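Modden

A right hand, built at home, and the simulator it practices in before it is trusted near anything that can dent.

README for the Modden repository. Covers the printed hand, the controller code, and the Nenovitz episode set. If you came for the Skudirdale workshop's laser cutter booking sheet, that's a different repository, and it's also out of date.

What's in here

hand/ - printable parts for the palm, the finger segments and the forearm shell
firmware/ - servo control, current limits, the panic stop
sim/ - tabletop environment, hand model, kitchen objects
nenovitz/ - 200 recorded grasp episodes, all simulated
notes/ - the build diary, including the parts I regret

Status

The simulated hand works most days. The physical one works when it has been warmed up, calibrated and spoken to nicely. Version 4 is the current hardware. Versions 1 through 3 live in a shoebox and should not be printed by anyone with a sense of self-respect.

Hardware

Everything prints on an ordinary hobby printer with a bed big enough for the palm. The shell pieces are cosmetic and can be left off, though you will then spend your evenings picking thread out of the gears. Print the joints in the tougher filament. I printed mine in the cheap stuff first, and the thumb snapped at 12 percent of its rated load while holding a sponge.

Tendons run through the palm and are tensioned from the forearm. Tie them off before you close the shell. The shell has 42 screws if you use every hole, and I did, once.

Simulation

The table is plain, the wall is plain, and the lighting is as flat as I could make it. Early versions had a wood grain texture, which looked lovely and made the vision code believe in objects that weren't there. The grain is still in sim/attic if you'd like to suffer along.

To run the default environment, install the requirements, then start sim/run_table.py with the object name. Objects load by file name, all lower case. Leave the physics step alone unless you enjoy watching cookware leave the table at highway speed.

The Nenovitz set

Each episode holds joint positions, commanded torques, fingertip contacts, object pose and one rendered view. Success is marked by a script that checks whether the object rose and stayed up. The script is called Uniyal, it has no imagination, and it once passed an episode in which a mug was wedged between the palm and the forearm. I fixed the rule in May and relabeled the lot.

Known problems

- Shiny metal confuses the pose estimator. Turn reflections down in the config for training, and back up for testing if you want a fair score.
- Thin handles slip. Friction values are guesses, made by pulling things across my bench with a luggage scale.
- No left hand. Mirroring the files gets you most of one, with the thumb servo on the wrong side.
- Nothing in the set is liquid, soft or alive, so please don't use it to feed the cat.

License

Code and part files are free to use and change, with credit. The episode set is for research and tinkering. If you make a version 5 that needs fewer screws, send a pull request and I'll print it the same evening.

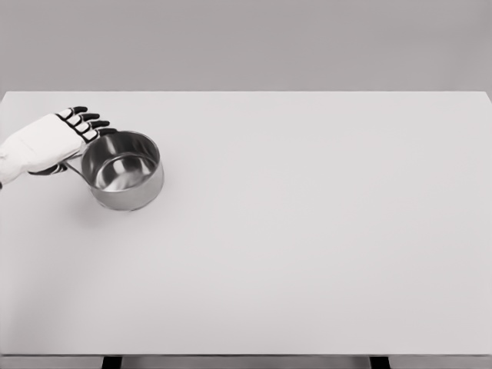 Can I train on the Nenovitz episodes without building the physical hand?

The episodes and the simulator run on their own, so a computer is all you need. Skip hand/ and firmware/, install the requirements in sim/, and set hardware to none in the config file. The controller will complain once at startup that it can't find any servos, and after that it leaves you alone.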